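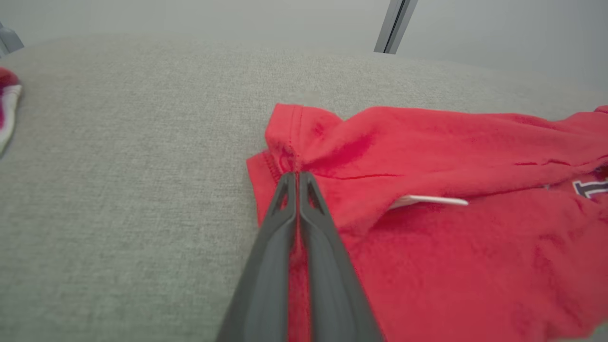
Can I use the Onirow word list to build a spelling checker?

You can, but it will be a strange one. The list was made for a crossword helper, so it is very good at birds, rivers and things you might shout on a ship, and rather weak on the words people type into emails. If you can live with a checker that knows "avast" and queries "broadband", carry on.

Onirow word list
Data card, last revised 06/01/2023

What is in it

One plain text file per word length, from two letters up to 16. Anything longer than that was left out on the grounds that it would not fit in the grids. Each line holds a word, a tab, and a score from 1 to 20. The score is a guess at how cross a solver would be to meet the word in a puzzle. A score of 1 means no complaint. A score of 20 means a letter to the editor.

There is also a file called oddments.txt. It holds words that arrived with no length, no score and in one case no vowels. Please don't load it by accident. The loader skips it unless you ask for it by name.

Where it came from

The first batch was typed in from the back pages of the Skotville parish newsletter, which has run a crossword for longer than it has run news. The second batch was the Akari set, a list of answers saved from an old puzzle program of that name, which came on six floppy disks. One disk was blank and labelled "IMPORTANT". The rest were added by hand over several winters, mostly in October, when the evenings draw in and standards slip.

Spelling

British throughout. Where both -ise and -ize are fair, both are in, and the -ize form has a slightly higher score for reasons of temper. Hyphens and spaces have been taken out, so "ice cream" is ICECREAM and "co-op" is COOP, where it shares a line with the chickens. Accents are gone too. Apologies to the French.

Known faults

The scores drift. Words scored before lunch are kinder than words scored after it, and no correction has been made.

Skotville itself is in the nine-letter file with a score of 1. It should be nearer 20 for anyone who lives elsewhere. It stays.

Plurals are patchy. If a singular is there, the plural may be. SHEEP is in twice, once as each.

Ten-letter words ending in -ness were bulk added by a script and have never been read through by a human being. Some of them describe states that no person has been in.

Swear words are in, marked with a score of 10 exactly. Ordinary words can score 10 as well, so this is less useful as a filter than it was meant to be. A proper marker is planned.

Loading it

Put the folder next to your program and point it at the folder, not at a single file. The sample loader, called Ahuja, is in the tools folder and needs nothing installed beyond Python. Run it with the word "check" after its name to see whether your copy is complete. It prints "fine" or "not fine". More detail was asked for and has been put on the list.

Files are UTF-8 with Unix line endings. Opening them in a spreadsheet will turn MARCH and MAY into dates if you let it. If you then save and send me a correction, I will know.

Changes

Corrections are welcome as single words with a suggested score. Please don't send the whole list back with your edits somewhere inside it. Arguments over a score are settled by taking the average, rounding up, and not replying further.

Licence

Free to use, copy and alter for any purpose. A mention of Onirow would be nice. If you sell a puzzle book made with it, the author would like to see a copy, preferably with the answers left in.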